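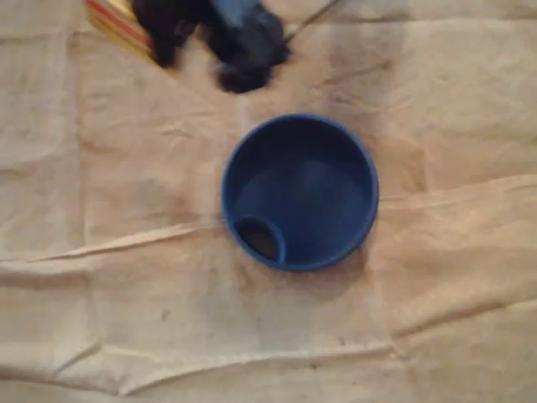 Blue plastic container with side opening, on the cloth at the Stulero handling bench.

Visit report: Stulero housewares workshop, Vireleck
Visited November 28, 2020. Report by Pauline Whitlock.

The tour started at the material store and ended at the handling bench. Naima Benmoussa led it and answered questions on molding. Groups were limited to 11 people, and each walk lasted 17 minutes per station, which was enough for the store and too short for the presses.

Stulero molds small round containers, lids and drain inserts. Pellets arrive in 600 kg loads and are dried before use. Color is added at the hopper. Three presses were on the floor and one was running, making lids for the Naylor range. The operator showed us a short shot, where the plastic had not filled the mold, next to a good part. The difference was easy to feel with a thumb along the rim.

The container on the handling bench was the item I had come to see. It is cobalt blue, with a thick rounded rim and walls that slope gently to a flat floor. A small circular opening sits close against the inner wall and has a narrow lip of its own. Benmoussa said that an opening this near the wall is harder to mold cleanly than one in the middle of the floor, as the plastic has to flow around it and meet again in a thin section. Weld lines tend to form there. Rejects are reground and go back in at a fixed ratio, which she did not want to give.

The bench is covered with plain beige cloth. Parts are set down on it before inspection so that the rims do not pick up scratches. Terence Cheetham asked how often the cloth is changed. The answer was every 19 shifts, or sooner if grit is found.

The packing room was closed. Parking is behind the Rosia building, and the entrance from the street has two steps and no ramp. Written questions about the presses go to Natalina Costa at the front office.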